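実習ノート 双腕班 2023-06-19

課題名「包帯を結ぶ(風船ダミー)」。先週までのメモは棚の青いファイル。ソフト側の変更はリポジトリの履歴に入れてあるので、ここには手で触ったことと気づいたことだけ書く。

やること
・風船に布を一回回して、上でひと結びするまでを通しで記録
・左右の指の閉じ量の見直し
・Pradar(把持ログの可視化ツール)の新しい版で再生できるか確認
・Florkthorpe 杯の提出動画の下書き

開始前の確認

電源投入は腕、手、制御PCの順。前回は手を先に入れて原点がずれた。手順書の2ページ目に順番を書き足した。まだ印刷していないので、壁に貼ってあるのは古いまま。

原点出しは左右とも一回で通った。右手の親指だけ、開ききる手前で小さい音がする。外して見たが、削れた跡は見つからない。グリスは足していない。音が大きくなるようなら予備の指に替える。予備は引き出しの下から二段目、袋に「右・親」と書いてあるもの。

黒幕と机は前回のまま。机の上にタオルを敷いて、その上に風船を置く。タオルなしだと布を引いた瞬間に風船が逃げる。タオルの織りの向きで滑り方が違う気がするが、比べていない。

風船は膨らませすぎると指が当たったときに跳ねる。張りが弱いと布が食い込んで、指の入るすき間がなくなる。今日は膨らませてから少し空気を抜いて結んだ。手加減でやっているので、人によって毎回違う。周長を測るテープを決めておいたほうがいい。

操作は二人交代。片方がマスター側に入り、もう片方は机の横で布と風船を戻す係。戻す係は必ず「入ります」と声を出してから手を入れる。返事があるまで入れない。これは March の安全講習で決めたとおりで、今日も守れていた。非常停止は戻す係の手元に置く。コードが短くて机の角までしか届かないので、延長を頼む。

記録 前半

まず布を置く練習だけ。布の中央を風船の太いほうに掛け、両端を左右の手で持つ。ここまでは安定してきた。左手はつまむ位置が深く、布の端が余って指の裏に回り込む。端から指一本分のところをつまむつもりでやるとよい。操作者の感覚では「浅すぎる」くらいでちょうどだった。

次に交差。右の端を左の端の上に渡して、持ち替える。ここが一番落とす。右手が離すのと左手が受けるのとの間で、布が自重で垂れて指の外に出る。対策として、持ち替えの前に一度両手を近づけ、布をたるませてから渡すようにした。張ったまま渡そうとすると、離した瞬間に跳ね返る。

渡したあとの引き締めは、左右同時に外へ。片方だけ先に引くと風船が回る。回ると結び目が横に行き、次の掛け直しで手首の可動範囲が足りなくなる。回り始めたら引くのをやめて、戻す係に直してもらうこと。無理に腕で追いかけた回は全部失敗にした。

成功の判定は次のようにそろえた。
・布が風船の上で一回交差している
・両端を離しても結びがほどけきらない
・風船がタオルから落ちていない
・腕どうし、手どうしの接触がない
きれいかどうかは見ない。動画用は別に撮る。 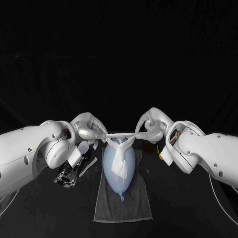
両手で布の端をつまみ、風船の上で張っているところ。

結びの引き締めについて追記。目標の張り方を数字で決めたいが、指先の力は電流から推定しているだけで、布の厚みで変わる。しばらくは見た目で「真ん中が少したるむ」ところを止めどきにする。ぴんと張るまで引くと、どちらかの指から抜けることが多かった。抜けるのはたいてい左。

閉じ量の設定は 177 にした。前回の値より強い。これより上げると指のモータが熱くなり、後半に動きが鈍る。下げると引いたときに滑る。布を替えたらやり直しになるので、提出が終わるまで布は替えない。洗濯もしない。

配線の件。手首の開口部から赤と黒っぽい線の束が見えていて、肘を大きく曲げたときに縁に当たらないか前から気になっていた。電源を落として手で可動範囲を回し、当たりがないことを確かめた。被覆に傷もなし。ただ、カバーが開いたままなのは見た目も悪いし、布の糸くずも入る。Satti(部品製作の班)にカバーの試作を頼んだ。取り付けはねじ留めではなく、はめ込みでいけないかという相談中。

机の上を這わせている白いケーブルは、左右とも腕の下を通るので、戻す係が袖を引っかけやすい。今日も一度引っかけた。抜けてはいないが、記録は止めてやり直した。テープで留める位置を決める。机の縁に沿わせるだけでもだいぶ違うはず。

記録 後半

昼をはさんで通しの記録。予定の 64 本は撮れた。上の基準で失敗としたものも消さずに残し、ファイル名の末尾に f を付けた。判定に迷ったものは m。m は明日二人で見直す。一人で決めない。

後半の最初の何本かは、休憩明けで原点出しをやり直していないまま始めてしまった。再生してみると左手の位置がわずかに下がっていて、布をつまむときに風船を押している。使えなくはないと思うが、学習に入れるかは保留。フォルダを分けた。休憩のあとも原点出しをやる、と手順書に追加。

風船は途中で一つしぼんできて交換した。交換前後で大きさが少し違う。交換した箇所はログに入れた。割れたものはなし。割れたときの音で操作者がびくっとすると腕も動くので、マスター側の速度制限は外さないこと。前に外して練習した班があったと聞いたが、うちではやらない。

疲れの話。続けて操作すると、終わりのほうで持ち替えが雑になる。後から見ても分かるくらい違う。12 本ごとに交代にしたら、戻す係のほうも集中が続いた。次回からこれを標準にする。

Pradar の確認

新しい版で前半のログは読めた。左右の指の電流と手首の角度が同じ時間軸に並ぶので、持ち替えのタイミングが見やすい。右が離すのが早すぎる回は、左の電流が立ち上がる前に右が落ちている。操作者の感覚より差が大きかった。

後半のログは読めないものがあった。日本語のメモ欄に改行を入れたのが原因らしい。改行を消したら開いた。メモは一行で書くこと。あと、画面を閉じるときに表示設定が保存されない。毎回グラフの縦軸を直すことになるので、設定を書いた紙をモニタの横に貼った。不具合はまとめて連絡する。

学習の見通し

Hila(模倣学習の学習サーバ)の空きは夜だけ。今晩は前半の「布を置く」部分だけを流す。通しは m の見直しが終わってから。データをためてから一気にやるより、短い区間で動くか先に見たい。前回、通しでいきなり学習させたときは、布をつかむ前に結ぶ動作を始めてしまい、どこが悪いのか切り分けられなかった。

自律で動かすときは速度を下げ、最初は布も風船も置かずに空で動かす。次に布だけ。風船はその後。順番を飛ばさない。

Florkthorpe 杯の動画

規定では編集なしの一続きの映像。早送りも不可。遠隔操作の部と自律の部があり、うちは遠隔操作で出して、間に合えば自律にも出す。今日の分で候補は 2 本。一つは結びはよいが、最後に手を引くのが遅い。もう一つは手際はよいが結び目が横に寄っている。撮り直す時間があれば撮り直す。

説明文は「包帯」と書くと医療用途の審査項目が付くかもしれない。顧問の先生に確認してから決める。仮の題は「やわらかい物に布を結ぶ」。

片付け

腕を待機姿勢に戻して電源断。マスター側のグローブは裏返して干した。残りの風船は箱に戻し、膨らませた分は空気を抜いて捨てた。机の上の小物は片付けきれていないので、次に使う人は始める前にどけてください。

次回まで
・非常停止の延長コード(申請書は出した、返事待ち)
・白いケーブルの固定
・周長を測るテープを買う
・手順書の差し替え、印刷して壁に貼る
・m の見直し、二人で
・右親指の音、続くか様子を見る
・カバー試作、寸法を Satti に渡す(左手首は測った、右はまだ)
・持ち替えだけを取り出した練習を、前半にもう一度やる

追記。夜の学習は回り始めた。ログの出力先を前回と同じフォルダにしてしまったので、前回分は別名で退避済み。結果を見る人は日付のついたほうを開くこと。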